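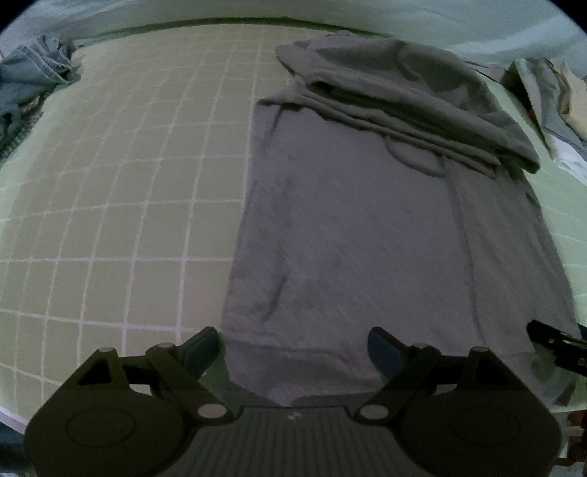
Sudadera gris con capucha, cuerpo extendido y parte superior recogida

Doblado de prendas – mesa 5, Prutport

Galería del puesto de doblado de Herham. Superficie de trabajo: tapete de corte verde claro con cuadrícula blanca, útil para alinear el borde izquierdo de la prenda. La ropa vaquera se apila a un lado y las prendas claras al otro.

Secuencia habitual: alisar el cuerpo, recoger mangas y capucha, llevar el bajo acanalado hacia arriba. Medida final del paquete: 30 × 32 cm. Ficha de taller 2.083, revisión de junio.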